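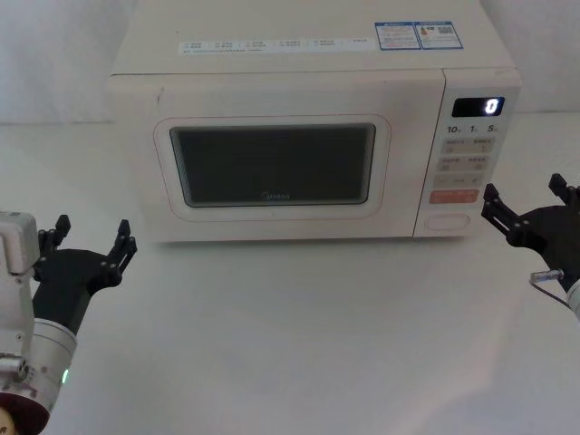 # Flovmont 家電操作キット 評価用データカード

Flovmont は、Flostgate が提供する双腕ロボット向けの家電操作キットです。アーム制御用の設定一式、操作手順の定義ファイル、記録ツール Rind が含まれます。本リポジトリには、電子レンジ操作の評価に使った記録と、その読み込みスクリプトを置いています。

- 評価担当: Samina Tarar
- データ整備: Jyoti Lodhi
- 収録エピソード数: 379
- 最終更新: December

## 対象タスク

対象は卓上型の電子レンジ1機種です。タスクは次の4つに分かれています。

| ID | 内容 | 使用アーム |
|---|---|---|
| `door_open` | ドアボタンを押して扉を開ける | 右 |
| `door_close` | 扉を押して閉める | 左 |
| `panel_press` | 操作パネルの指定ボタンを押す | 右 |
| `panel_cancel` | 暂停/取消を押す | 右 |

食品や容器の出し入れは含みません。加熱の出来も評価対象外です。 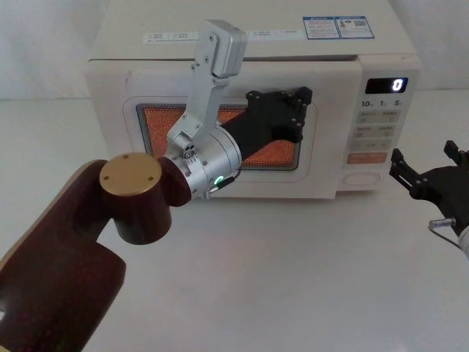

Flovmont 技術資料 第3号 p. 4

`door_close` では、左グリッパを扉の窓に当てて押します。押し付け力の上限は `config/force.yaml` の `door_max` で変更できます。初期値のままでも閉まりますが、扉の重い機種では値を上げる必要がありました。上げすぎると本体が奥へずれるため、変更後は本体位置の再登録を行ってください。

## ディレクトリ構成

```
data/
 head/ 頭部カメラ
 wrist_l/ 左手首カメラ
 wrist_r/ 右手首カメラ
 state/ 関節角、グリッパ開度
meta/
 episodes.csv
 labels_zh.csv
```

`labels_zh.csv` はボタン表記(中国語)と操作IDの対応表です。日本語訳の列は Lodhi が追加しました。訳語は取扱説明書に合わせていないので、表示用としてのみ使ってください。

## 読み込み

```
pip install -r requirements.txt
python load.py --task door_open --cam head
```

カメラを複数指定すると、時刻は頭部カメラに合わせて補間されます。補間を切る場合は `--raw` を付けます。同期ずれは最大2フレームです。
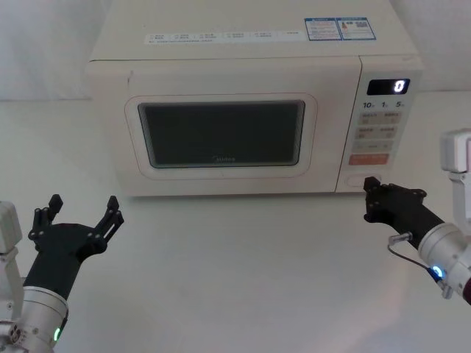

図: ドアボタン付近の右グリッパと、開いた左グリッパ

`door_open` の開始姿勢は手順ファイルで固定しています。変更したい場合は `poses/start.json` を編集してください。左右のアームが同時にパネル側へ入る姿勢は、干渉チェックで拒否されます。

## 使ってみた評価

導入は楽でした。本体位置の登録と操作点の教示を済ませれば、付属の手順がそのまま動きます。日本語の設定画面は一部の項目が英語のままで、意味を取り違えやすい箇所がありました。

ボタン操作については、隣り合うラベルの区別が課題です。1つのボタン枠に2つの機能が並ぶため、枠の中心を教示すると、どちらを押したのか記録から判別できません。操作点はラベルごとに登録する必要があります。競合の Lodero も同じ条件で試しましたが、操作点を枠単位でしか持てず、この用途には向きませんでした。
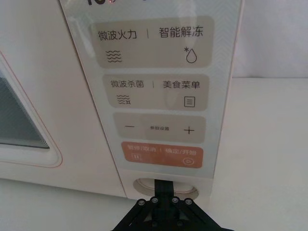
登録時は手首カメラの映像で位置を合わせるのが確実です。頭部カメラではラベルの文字が小さく、微波火力と智能解冻のような並びを読み分けられないことがあります。「参数设置」の両端にあるマイナスとプラスも、それぞれ別の操作点にしてください。

## 既知の問題

- 窓の反射が強いと、扉の開閉判定が不安定になる。
- `panel_press` の一部で、押下時刻のラベルが空になっている。読み込み時に `--skip-empty` で除外できる。
- 右手首カメラの露出は自動のまま。固定値での再収録は未定。

## 利用条件

社内評価および研究目的に限ります。再配布する場合は `meta/` を含めた構成のままにしてください。データの誤りは、エピソード番号とタスクIDを添えて Issue に登録してください。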